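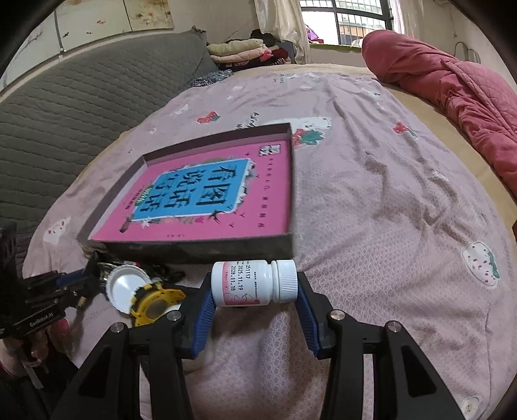
Fig. 1. Small bottle with dates printed on the label.

Consumer Handsets, Week 5
Battery claims and how to read them

Reading for this week: the Priltia spec sheet and the Brargate press pack, both in the course folder. Bring the spec sheet on paper, you will be writing on it.

1. What "talk time" measures

Talk time is the number of hours a phone will hold a voice call before it shuts off. That is the whole definition. It leaves out signal strength, screen state, the age of the battery, and which network was used, and every one of those changes the result. Brargate gives 14 hours for the Mughal slider. The footnote says "under optimal network conditions" and stops there. In practice this usually means a base station very close to the handset, so the transmitter runs at its lowest power the whole time. Few people live like that.

Ask of any talk time figure: which network, what signal level, screen on or off, new battery or used. If the maker answers none of these, treat the number as advertising.

2. Standby time

Worse. Standby is measured with the phone doing nothing, no messages coming in, no mail checks, often with half the radios turned off. Priltia lists 214 hours. I have no reason to think the figure is false. I also have no idea what I would do with it. A phone that is never used lasts almost nine days, fine, but who bought it for that?

Note that standby and talk time are never additive. Students write this on the exam every year. The two figures come from separate tests, each starting at full charge and ending at empty.

3. Capacity

Capacity in mAh looks like a harder number, and it is, a little. Two cautions.

(a) Rated and typical capacity are different things. Rated is the minimum the maker will stand behind. Typical is an average, and it is higher, so guess which one goes on the box.

(b) Capacity tells you nothing without the draw. A 2000 mAh battery behind a large bright screen can run out well before a smaller one behind a dim one. Compare the two handsets in the folder before you say that bigger is better. 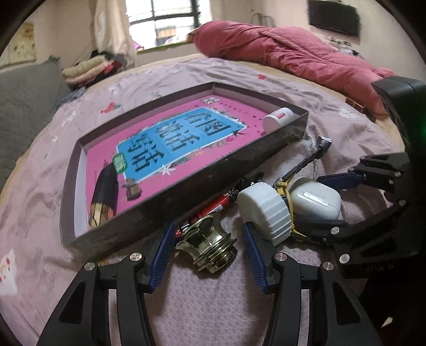

One objection raised in the Sunday section was that all makers exaggerate in the same way, so the figures should still work for ranking one phone against another, even if the hours themselves are wrong. It would hold if they all ran the same test. They don't say they do, and the footnotes in the two packs suggest otherwise: Brargate mentions the network, Priltia mentions only that backlight was off.

4. The Drembridge loop

Drembridge, the lab whose method we use in this course, runs a fixed loop of calls, messages and browsing until the phone dies. Better than talk time. Still, somebody chose the mix, and the mix favors certain phones. The loop has no music playback at all. Screen brightness is set at 40 percent, which means one thing on one phone and something else on another, as percent of what is never stated.

Use the loop results, but write down the mix every time you quote them.

For next week

Take one claim from either pack and rewrite it so that it could be tested. Include the conditions. Half a page. Do not tell me whether you like the phone.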